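Black cotton keeps going gray-brown and patchy, is it worth redyeing?

Posted in Laundry and Fabric Care
September 15, 2018

Gwawr Samuel

Hi all, quick one before I wreck something. I have a pile of black cotton that used to be properly black and now it's all sort of brown-gray. Two long lengths of plain cloth I use to cover the craft stall tables, an apron, a couple of T-shirts, one pair of jeans. The table cloths are the worst. They get folded the same way every time so there's a pale line down every fold, and one end has gone almost rusty where it hangs in the sun at the Rinetbridge market.

Been washing everything warm, normal cycle, whatever powder is on sale. Dryer on high because I'm always in a rush. I know, I know.

Bought a box of Drolten black dye, the powder kind, but the instructions are tiny and half of it is about wool. What I want to know:

Does redyeing faded black work or does it come out blotchy?
Can I do it in the washing machine? It's a Statum front loader, fairly old. Worried about the next load of whites.
Is the pale fold line going to take the dye the same as the rest?
And how do I stop it happening again, if I bother.

I need the cloths for the next market so can't send them away anywhere. Budget is basically the box of dye I already own. Thanks in advance, sorry for typing so fast.

3 replies

Magnus Baird

Just buy new ones. Black cotton is cheap. By the time you've paid for dye and salt and hot water you could have had new cloth and a sandwich.

If you must, cold wash, inside out, done.

Aliki Sotiropoulos

Ignore the above, it works fine if it's really cotton. I redye my work blacks every July when the season's over, have done for years. Writing this on my break so bits and pieces, sorry.

First, check what it is. Cotton, linen, viscose, all good. Polyester won't take the ordinary powder at all. Poly-cotton mix takes it halfway, you get charcoal, not black. Look at the stitching on the T-shirts too, the thread is usually polyester and stays whatever color it was. If it was black thread, no problem.

Second, black takes a LOT more dye than other colors. Boxes will say one does a certain weight and then in small print it says double for black. Weigh your stuff dry. Kitchen scale, a bag, easy. If it's over what the box does, split it into two goes and do the long cloths together so they match. Don't try and stretch one box across everything or you'll have a heap of dark gray and be back on here moaning.

Machine or bucket? I do the bucket for anything small and the machine for anything long. Long cloth in a bucket is a pain. It folds over on itself, the inside of the fold gets less dye, and there's your blotches. A front loader keeps it moving. The only downside is cleaning after, see the last step.

Here's how I go about it.

Step 1. Wash everything first

Even if it's clean. Especially if it's clean, if you use softener. Softener sits on the cloth and dye slides off it. Hot wash, small amount of plain detergent, no softener, no softener left in the drawer either. Leave it damp, don't dry it. Dry cotton soaks up dye in patches, damp cotton takes it evenly.

Grease spots on the apron need doing by hand. Dish soap, rub, leave it for 10 minutes, rinse. Oil stops the dye going in and you'll get a pale spot, or sometimes a darker one, depends on the oil.

Step 2. Go over the long pieces

Take each cloth by one end, let the rest hang down and look along it in daylight. Window, not the kitchen bulb. You're looking for bleach marks, worn-thin bits and wax (craft stall, so candles?). Wax has to come off first, brown paper and a warm iron. Bleach marks will take the dye but usually stay a shade off, so put those at the back of the table. Worn folds same story, the fibers are roughed up and catch the light differently. They'll go darker. They won't vanish.

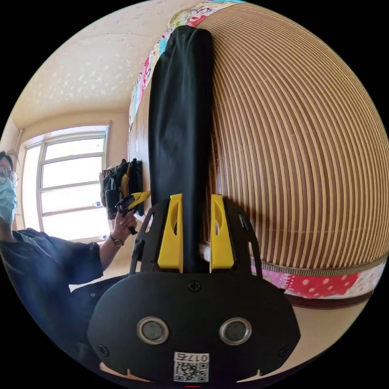
Step 3. Dissolve the dye properly

Most people go wrong here. Gloves on, old clothes, newspaper down. Tip the powder in a jug, add a bit of hot water, make a paste, get the lumps out, then more hot water. Stir till your arm's bored. Black powder is a mix of several colors and any lump that gets through will burst on the cloth as a little purple or green star. Does not come out. Ask me about my good napkins.

Salt goes in after. Ordinary table salt, roughly 200 grams for me, but go by your box, they're not all the same. Some have it already mixed in.

Step 4. Into the machine

Damp cloth in, shaken out loose, not wound round itself. Half a drum at most. Pour the dye in on top or through the drawer, whatever your box says, then start the longest hot cotton cycle you've got. Mine's a 90 minute one. No eco setting, it skimps on the water and you want plenty. No prewash either or you'll pump your dye straight down the drain, which I have done, and then stood there swearing at it.

Don't open it to peek. Don't pause it.

Step 5. Wash it again, then again

Once the cycle's done, same load, bit of detergent, hot. Gets the loose dye out. Then a rinse and look at the door glass. If the water's still inky go again. Skip this and your stall cloth will come off on people's sleeves in the rain.

Dry in the shade. It'll look blacker wet than dry so don't judge till it's bone dry.

Step 6. Clean the machine

Empty drum, hottest cycle, detergent. Wipe the rubber seal all the way round with an old rag, pull it back and do the inside fold, dye sits in there with the lint. Drawer too. Then do a dark load next. I've never had it come off on whites but I'm not brave enough to test it with a wedding shirt.

Your questions quick. Blotchy: not if it's damp, moving and washed first. Fold line: mostly disappears, you'll know where it was, customers won't. Rusty end: that's sun, dye covers it but it'll fade first again, so swap ends every market.

Break over. Good luck

Bartosz Krajewska

Aliki's pretty much covered the dyeing. Adding on the keeping it black part as that got skipped.

I run the linen cupboard at a small restaurant. Black napkins, black aprons, all cotton. Things that made a differance for us:

Turn everything inside out. Obvious for T-shirts and jeans. For a flat cloth you can't, so fold it loosely and put it in a net bag, or an old pillowcase with a knot in it.

Liquid detergent, the kind sold for darks. Powder leaves whitish bits in the seams when the wash is cool, and a lot of powders have bleach or brighteners in. Prosser powder was what we had before and it was great on the white stuff but the aprons went gray on it in no time. Read the back of the packet.

Less of it, too. Half what the cap says if your water is soft. A fair bit of what looks like fading is detergent that never rinsed out. Before you dye anything try one hot-ish wash with no detergent at all and a cup of white vinegar in the drum. Might surprise you. Our oldest aprons came back a good shade darker and we didn't need to dye those. Never vinegar with bleach though.

Short cycle, cool. Table cloths at a market get dusty, they don't get filthy. Shake outside, spot clean, wash every 5 markets or so unless somebody's spilled.

Dryer: off. Or low and take it out while still a bit damp. The tumbling is what gives you that gray fuzz, it's tiny broken fibers standing up. You can get some of it off with a fabric shaver but go easy on thin cloth.

Folding. Roll them. Cardboard tube from a fabric shop, they give them away usually. No fold, no line. If you haven't got a tube, fold it in a different place every time, thirds one week, quarters the next.

Iron on the back side or through a thin towel. Hot iron straight onto black cotton makes shiny patches, and dye won't fix shine.

One thing I'd disagree with, I wouldn't do the jeans in the same load as the cloths. Jeans zips and rivets catch on long cloth and the whole lot ends up in a knot round the leg. Seperate load, or the bucket.

Gwawr Samuel

Thank you both, very helpful. Did the vinegar thing on the apron tonight as a test, it's in the airing cupboard now so will look tomorrow. Hadn't even thought about the softener, I use loads of it. Label on the cloths says cotton, label on one T-shirt has washed off completely so that one can take its chances.

Magnus, I do like a sandwich, but the cloths are the exact length of my tables and I'm not hemming new ones.

Magnus Baird

Fair enough. Use two boxes then.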